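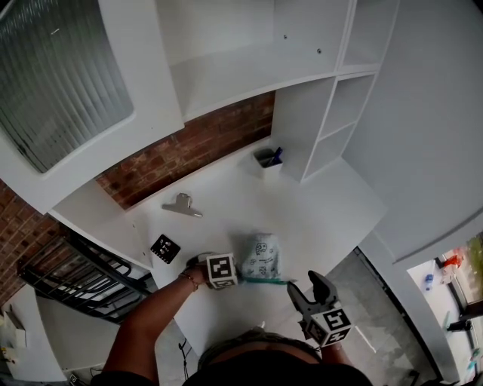 How long does it take to show a task to the robot?
Longer than doing it yourself, which is the first thing every new demonstrator notices and the last thing they forgive. Undora learns a job from a batch of complete demonstrations, and for most desk jobs we ask for 200. Soft things need more. A thin plastic bag like the one on the desk, bunched up with its green strip trailing toward the gripper, never sits the same way twice, so bag jobs get 300. Bring a podcast.

Do I need to know how to program?
No. You need a hand, some patience, and a willingness to pick things up as if you had met them five minutes ago. Two of our best demonstrators came from the mail room. Our worst, by a distance, was Jarmo Juntunen, who wrote most of the software.

Hand-held grippers or remote control?
Both work. With the hand-held kit you do the job at your own desk, holding the gripper, and the robot stays home. With remote control (the Corkari console) you sit in our lab and steer the real arm, which is slower and makes people swear. Use the console for anything heavy or sharp. Use the hand-held kit for everything else.

Why are there printed cubes on everything?
They tell the software where the gripper is and which way it's pointing. Keep your sleeve off them. Please don't draw on them either. We recalibrated for two days over a mustache. 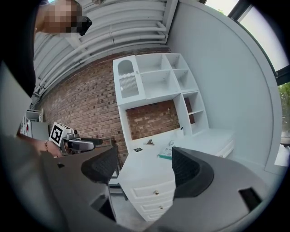
Two hand-held grippers at the desk, one seen from the other.

Can I use two grippers at once?
Yes, if you tick "two-handed" before you start. If you tick it afterward, Lanying Pan has to fix the file by hand, and she keeps a list.

How fast should I move?
Slower than normal, faster than a mime. If you stop to think in the middle, Undora will learn to stop and think in the middle, except without the thinking.

I dropped it. Do I start over?
Depends on what you do next. If you picked it up and finished, keep the recording and mark it "recovered." We like those. If you dropped it and said something, mark it "recovered" anyway. There's no sound in the files.

Should I do it exactly the same way every time?
Please don't. Shift the bag over, turn it, start from the other side of the desk. Alfie Ellwood once gave us a full set with the bag in precisely the same spot. The result was a robot with enormous confidence and one skill.

Does the desk have to be tidy?
It has to be a desk. A clip or some papers lying around is fine, and a bit of variety helps. Coffee is not variety.

My hand gets tired. Is that normal?
Yes. Stop after 19 or 20 minutes and swap with someone. Tired demonstrations look tired when the arm plays them back, and it's a little embarrassing for everyone.

How do I send in my recordings?
Dock the gripper, wait for the steady light, and pick your job name from the Turham menu. Files are kept on the gripper for seven days and then wiped. Xuelian Tan can extend that if you ask on day six. On day eight she can only offer sympathy.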